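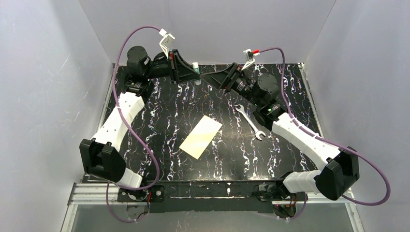 Octubre, cuaderno del banco de dos brazos. Media tarde.

Retomo lo que dejamos pendiente con Blažena: decidir si nos quedamos con los dedos Rebelo en las dos pinzas o volvemos a los Tonora, que eran más blandos y se despegaban por la punta cada dos por tres. Les tengo cariño a los viejos, lo reconozco, pero me he propuesto ser justo y apuntarlo todo, también lo que no me conviene.

Empecé por la llave combinada y la esponja, una detrás de otra, siempre con los mismos límites de corriente. La llave es la pieza antipática de siempre: tan plana que el dedo tiene que entrar casi rozando el tablero, y ahí cualquier error de altura se paga. Con el controlador Warnholm bajé la velocidad de aproximación y la cosa mejoró bastante (de 13 intentos, siete buenos, y los fallos casi todos por entrar un poco alto). La esponja, en cambio, perdona lo que le eches – se deja coger mal y aun así sube – y por eso mismo me parece mala pieza para comparar nada. La mantengo en la lista por no romper la serie de Miroslava, que lleva sus tablas con mucho más orden que yo las mías.

Después cambié al pegamento de barra, que me gusta más como prueba. Es un cilindro liso, con la tapa redondeada, y si los dedos no cierran paralelos se inclina enseguida. Lo cogemos por la parte baja del cuerpo, en vertical, y miramos desde la cámara de la muñeca si mantiene la postura durante el traslado.

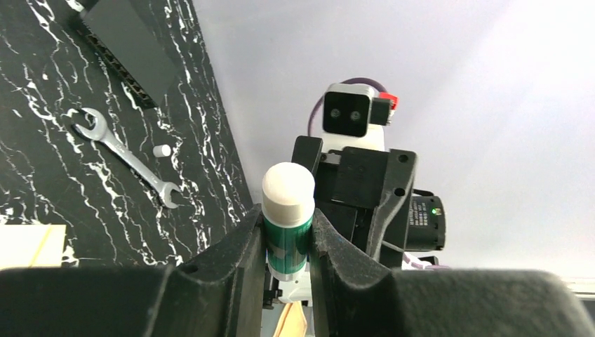

Dušan opina que por la parte baja es pedir problemas, que él lo cogería justo a media altura y dejaría de pelearse con el par de cierre, y que además comparar dedos sin recalibrar antes el cero de la pinza no vale gran cosa. En lo segundo le doy toda la razón: el cero de la izquierda lo tomé a mediodía y no volví a tocarlo. En lo primero no tanto, porque para pasar la barra de una pinza a la otra necesito libre la mitad de arriba, y ese traspaso es justo lo que nos han pedido los de Jusitz.

El registro de la tarde ocupa casi 4000 líneas, con los dos brazos mezclados. Hay un salto raro en la 2581, en la corriente de la pinza derecha, que no sé si es ruido o un cable tirante. Tatiana, si lees esto antes que yo, échale un ojo, por favor, que tú para estas cosas tienes mucha más paciencia.

Para la próxima sesión: recalibrar los dos ceros, repetir la barra a media altura como quiere Dušan y montar los Tonora solo en la izquierda. Los tornillos cortos están en el cajón de abajo, con las arandelas.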